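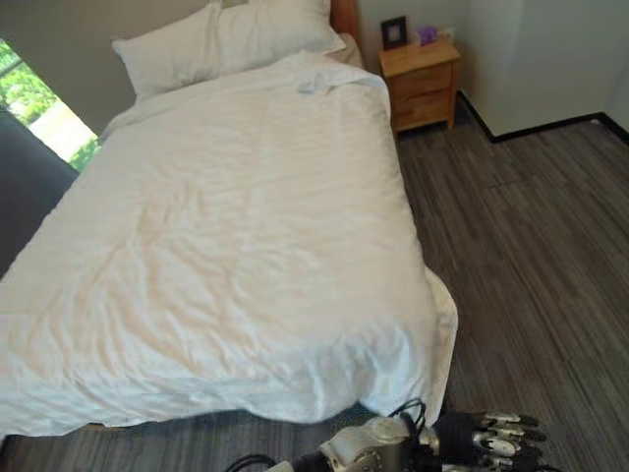

投稿者:Fabrice Besnard(Zasosby コミュニティ担当) 2018年8月3日

【募集】Zasosby テストネット第2期 バリデーター&バグ報告テスター、あと日本語モデレーターも

どうも、Fabriceです。時間ないので要点だけ。日本語は同僚に直してもらってますが、急ぎなので変なところあったらすみません。

テストネット第2期、始めます。第1期に出てくれた人、ありがとう。ログ全部読みました。ウォレットの同期が止まる件、手数料の表示が桁ずれする件、どっちも修正済み。で、今回は規模を大きくしてやります。人が足りません。来てください。

■募集する人

1)ノード運用テスター 110名
自分のサーバー(VPSで可)でZasosbyのノードを立てて、テスト期間中ずっと動かしておける人。落ちたら自分で再起動できる人。Linuxのコマンドラインが普通に使えればOK。ブロックチェーンの経験は、あれば嬉しい、なくても可。

2)ウォレットテスター 人数制限なし
デスクトップ版ウォレット(コードネームGrodberg)を触って、送金、受け取り、バックアップ、復元。壊してくれる人歓迎。むしろ壊してください。Windows、Mac、Linuxどれでも。スマホ版は12月の予定なので今回は対象外です。「スマホ版のテストはいつ」という質問が毎日来るけど、12月です。

3)日本語モデレーター 2名
Telegramとフォーラムの日本語部屋。これは有償、業務委託。詳細は下のほう。

■テストの内容

期間は3週間。開始日は選考メールに書きます。チャットで聞かれても答えられません、まだジェネシスファイルの最終版が出てないので。

第1週 ノードの接続、同期、ブロック生成の確認
第2週 負荷テスト。こちらから大量のトランザクションを流します。ノードが落ちるのは想定内、落ちたときのログが欲しい
第3週 アップグレードの練習。期間中にバージョンを切り替えるので、指定の時間帯に作業できることが条件(時間帯は候補から選べます)

ウォレットテスターは第2週からの参加でも大丈夫。週ごとに課題リストを送るので、やったものにチェックを入れて返してください。全部やらなくてもいいです。

■ノードの要件

メモリ4GB以上、SSD、固定IP推奨。自宅回線でもいいけど、ルーターのポート開放は自分でやってください。そこのサポートまでは手が回らない。サーバー代は自己負担です。第1期で「後から請求できると思ってた」という人が何人かいたので、先に書いておきます。出ません。

■報酬

ノード運用テスター:3週間完走で1人1000 ZSB(メインネット公開後に配布)
ウォレットテスター:有効なバグ報告の内容に応じてZSBを配布。重大度はこっちで判定。同じバグは最初に報告した人だけ
モデレーター:月額、金額は面談で。ZSBではなく円かユーロで払います

テストネットのコインに価値はありません。売買もできません。テストネットのコインを「先行販売」しているグループを見かけたら、それは詐欺です。うちとは無関係。すぐ報告を。

配布時期について。メインネット公開の日はまだ確定してません。確定したら公式ブログに出します。価格がいくらになるとか、どの取引所に上場するとか、そういう話には一切答えません。投資目的での応募はご遠慮くださ。

■応募できない人

・18歳未満
・お住まいの国や地域の法律でトークンの受け取りが制限されている人
・1人で複数アカウントの応募(見つけたら全部無効にします。第1期でもやりました)
・Zasosbyの社員、およびその家族

報酬の配布前に本人確認があります。確認業務はCrenshawという外部の会社に頼んでいて、書類の提出先は選考後に個別に案内。応募の段階で身分証は送らないでください。メールに添付してくる人がいるんですが、こちらで削除するだけになるので。

■日本語モデレーターの詳細

・日本語ネイティブ、または同等
・英語の読み書き(開発チームとのやりとりは全部英語。話すのは苦手でも可)
・1日3時間程度、夜に入れる人優先。日本の夜が一番荒れるので
・フィッシングのリンクを見分けて即消せること
・落ち着いている人。煽られても返さない人

仕事は質問への返信、お知らせの翻訳、スパム対応、週1回の短いレポート。完全リモート。面談はビデオ通話で、私とFlarham(イベントと広報をお願いしている会社)の担当者が出ます。最初の1か月は試用期間、ここも同じ金額を払います。

トークンを大量に持っている人は応募時に申告してください。それだけで落とすことはないです。

■応募方法

公式サイトの「Testnet 2」ページから応募フォームへ。記入するもの:

・ハンドルネーム(本名はまだ不要)
・メールアドレス
・希望する枠(1と2は両方選んでもOK)
・タイムゾーン
・使う予定のOSとサーバー環境
・GitHubのアカウント(あれば)
・過去にテスターをやったことがあれば、その内容を短く

モデレーター希望の人はこれに加えて、自己紹介を日本語と英語で。長いのは要りません。英語は機械翻訳そのままだとだいたい分かります。

締切は枠が埋まるまで。ノード枠は先着ではなく選考です。サーバーの場所が1か所に偏るとテストにならないので、地域とホスティング会社を見て調整します。落ちてもスキルの問題じゃないことが多いので、気にしないで次回もぜひ。

結果は通過した人にだけメール。迷惑メールフォルダも見てください。届いてから48時間以内に返信がない場合は次の人に回します。

■注意

運営から先にDMすることは絶対にありません。秘密鍵、シードフレーズ、パスワードを聞くこともありません。「Fabrice」を名乗る偽アカウントがTelegramにいます。私のほうから声をかけることはないので、来たら偽物です。ブロックして通報を。

参加にお金はかかりません(サーバー代は別)。「参加費」「登録用デポジット」を送れと言われたらそれも偽物。

質問はフォーラムの「Testnet 2 日本語」スレッドへ。メールだと返信がかなり遅れます。同じ質問がもう出てないか、先に検索してもらえると助かりまます。

バグ報告のテンプレートとノードの設定手順は選考通過者に送ります。手順書の日本語版は今やってるところ。間に合わなければ最初は英語版だけで始めます。

では、応募待ってます。

Fabrice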